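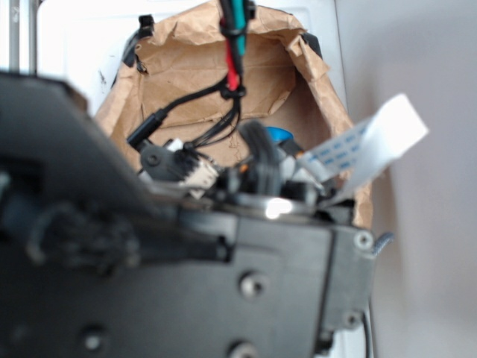 ## Keeping leads and cables tidy at the bench

Sort the leads before you tie anything. Unplug what you can, lay each one out straight and work out where it starts and finishes. Mains leads go in one group, thin low-voltage wires in another.

Use reusable ties or clips for bundles you expect to open again. Pull them snug but leave enough give for the wires to slide a little. If the tie marks the insulation, it is too tight. A clip every 40 cm is plenty along a shelf edge; put them closer together where the bundle turns a corner.

- Leave a loose loop wherever a cable has to move or bend. A lead pulled straight will work its way out of the socket.
- Hold the plug when you disconnect, never the wire.
- Keep to the same colours for the same job — red for the supply, say — and write it on a card inside the cupboard door.
- Label both ends. Masking tape folded over to make a flag does well enough.

Hanging bundles need fixing at the top, so the weight isn't carried by the plugs at the bottom.

Small screws belong in a lidded jar while a cover is off. Put them all back finger-tight first, then go round again with the screwdriver.

Shinji Noguchi in Stivorbridge wraps his spare leads in a figure of eight and keeps them in old bread bags, 2 to a bag. They come out without knots.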